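Rechercher sur le site : OK

Les lunettes d'Elaheh

Elaheh Farahani avait quitté Wiltero en mars, après neuf ans à l'étage. Elle avait emporté sa tasse et son manteau. Kojo devait s'occuper du reste. Il monta l'escalier et s'arrêta devant la table aux fleurs.

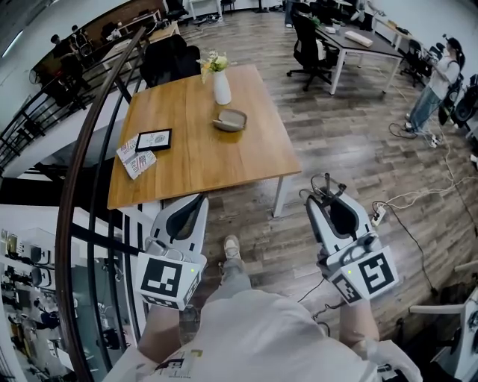
Pourquoi ne pas tout jeter ?
Elle avait demandé par écrit qu'on lui garde ses affaires jusqu'au printemps suivant.

Kojo relut la lettre. Elle réclamait ses lunettes, un carnet et une photo de sa sœur à Zostonville. Le carnet était dans un tiroir, avec 63 euros dans une enveloppe. Il posa le tout sur une chaise.

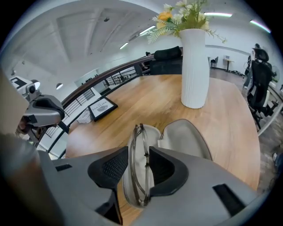

Elaheh n'aimait pas le bureau. Elle le disait à Damilola tous les midis, puis elle retournait travailler. Elle voulait vivre près d'une forêt. Kojo pensa à elle en lisant le mot NATURE dans le cadre noir, et il se demanda si elle y était enfin. Les lunettes à monture transparente iraient dans le colis. Il écrivit l'adresse au feutre et descendit à la poste.

Imprimer | Envoyer par e-mail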